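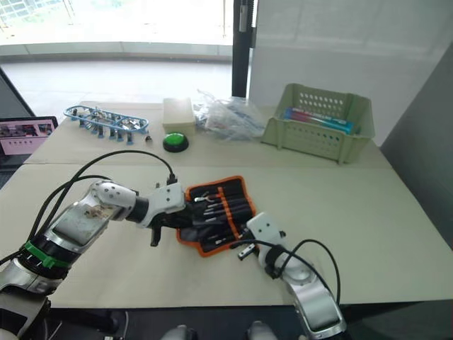

Figure 7. Both arms at the tool roll, grippers at the left edge and the lower right corner.

7. Recovering from a Stalled Grip

7.1 What the fault looks like

Fault 522 is raised when a gripper is told to close and its fingers do not reach the commanded width in time. On the Okanance two-arm station it comes up most often during the tool roll routine. The fabric lifts, a finger goes under the edge of a pocket, and the gripper keeps pulling against stitching that will not give.

When fault 522 is active:

The arm that raised it holds position with the motors on.
The other arm finishes its current move and then stops.
The Kokik panel shows the fault number and the name of the arm, LEFT or RIGHT.

CAUTION: An arm holding position is still powered. The fingers may be under load and can snap open or shut when the fabric comes free. Keep hands and face away from both grippers until step 4 is complete.

CAUTION: Do not pull the roll out from under a stalled gripper. Tweezers and screwdrivers can be thrown out of their pockets.

7.2 Clearing the fault

1. Press the station stop. Do not use the green push button on the table for this. It is a task button and does not remove power from the arms.

2. Read the panel and write down the fault number, the arm, and the gripper force. A force reading above 463 means the fingers are still loaded.

3. Select RELEASE for the arm named on the panel and wait 2000 ms. The reading should drop. If it does not, go to 7.3.

4. Turn the arm power switch to OFF. The brakes engage and the arms stay where they are. Some sag at the wrist is normal.

5. Lift the fabric off the fingertip by hand. Work from the border inward. If a tool is caught between the fingers, support it before you move the fabric.

6. Check the fingertips for chips or bent edges. Replace them in pairs.

7. Follow the cables from the gripper back along the arm. Make sure no loop is caught under the wrist and that the plug near the wrist is fully seated. A partly seated plug can give the same fault with nothing in the fingers at all.

8. Lay the roll flat and press down any raised edge. Push tools back into their pockets.

9. Clear the work area, restore arm power, and select HOME. Keep one hand on the station stop during the first move.

10. Run the routine once at reduced speed before going back to normal operation.

NOTE: If the roll has moved, run the table scan again before step 10. The saved pick points are of no use once the fabric has shifted, and the same pocket will usually catch a second time.

7.3 If the gripper will not release

Leave the arm power OFF and fit the release key to the gripper housing. Turn it slowly, a quarter turn at a time — the spring is stiff and the last part of the travel goes quickly. Do not pry the fingers apart with a screwdriver.

If the fingers still will not open, tag the station out of service and call Aisling Cronin at the Wastitia service desk. Have the details from step 2 ready.

7.4 Repeat faults

Two stalls on the same arm in one shift must be reported to the shift lead, even if both cleared normally. Do not raise the force limit to get past the fault. Changes to that setting are made by Kieran Conneely or Nuala Tully only, and are entered in the station log with the old value beside the new one.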